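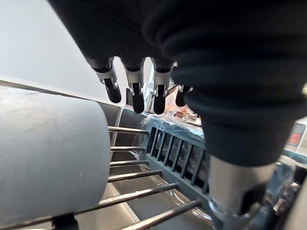 Xinyi Kang asked, after the first draft of this section went round, whether an operator should throw away every episode in which the hand misses its first grasp. No. Keep it if the hand recovers without help, and mark it as described in step 7.

Section 3: Recording sink and rack episodes

This section covers recording example episodes at a kitchen sink with the Dretano hand and the wrist camera. It assumes that the arm has been installed and that the Wurkport recording software opens without errors. If it does not, go back to Section 2.

A full set for one task is 200 episodes. Sets made at the Pudville kitchen and the Kravchuk kitchen are kept apart and must not be merged by the operator.

3.1 Before you start

Put the drying rack across the basin and check that it sits flat on both sides. Leave the ordinary things on the worktop where they are. The learning system needs to see a kitchen in its usual state, and a cleared worktop gives poor results later when the hand is tried somewhere else.

Check that the sleeve on the hand does not cover the joints at the fingertips. Wipe the camera window with a dry cloth. Do not use washing-up liquid or a wet sponge on it.

Caution: Keep the stop button within reach of your free hand at all times. A second person may stand at the worktop, but must stay out of reach of the arm while it is powered.

Caution: The hand is not sealed. Turn the tap off fully before you switch on the arm, and do not record with water standing in the basin.

3.2 Recording an episode

1. Open a new set in the recording software and choose the task name from the list. Do not type a new task name. Spelling differences split a set in two, and they have to be joined again by hand.

2. Move the arm to the start position above the rack. The fingertips should point down and the thumb should be open.

3. Press Record and wait for the tone. Movements made before the tone are not saved.

4. Lower the hand towards the object at an even speed. If you need to pause to judge the distance, pause with the hand still. Small nervous movements are copied by the system along with everything else.

5. Close the fingers and thumb on the object. For a cup lying on its side, bring the fingertips down from above and press with the thumb from the side. Lift only far enough to clear the rods, then carry on to the target position.

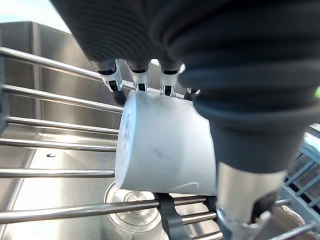 6. Open the hand fully, raise it clear of the object and press Stop. An episode that ends with the fingers still touching the object will be rejected when the set is checked.

7. Give the episode a mark. Use Good for a clean episode, Recovered if the first grasp missed and a later one held, and Failed if the object was dropped or you had to reach in. Failed episodes are kept but do not count towards the set.

8. Move the object to a new place or turn it, and return to step 2.

Note: Change the object after every 8 episodes. Scuffed and worn objects are fine to use. Cracked ones are not.

Note: After three Failed episodes in a row, stop and run the finger check in Section 2. A loose fingertip is the usual cause.

3.3 What to vary

Vary the position of the object on the rack, the direction its open end faces and the height from which the hand starts. Vary the light by recording part of the set in the morning and part in the late afternoon. Do not vary the camera position. If the camera is knocked, close the set and start a new one, even if only a few episodes are left to do.

3.4 If the software reports a problem

Code 928 means that the camera and the finger readings are out of step. The current episode is lost. Press Stop, close the set, unplug the camera cable at the arm end, plug it in again and reopen the set. Episodes already saved are not affected.

If the tone does not sound, check the volume on the computer before anything else.

3.5 Closing the set

Park the arm away from the sink and switch it off before lifting the rack. Enter the number of Good and Recovered episodes on the set sheet, with the name of the kitchen and your initials. Copying the set to the shared drive is covered in Section 4.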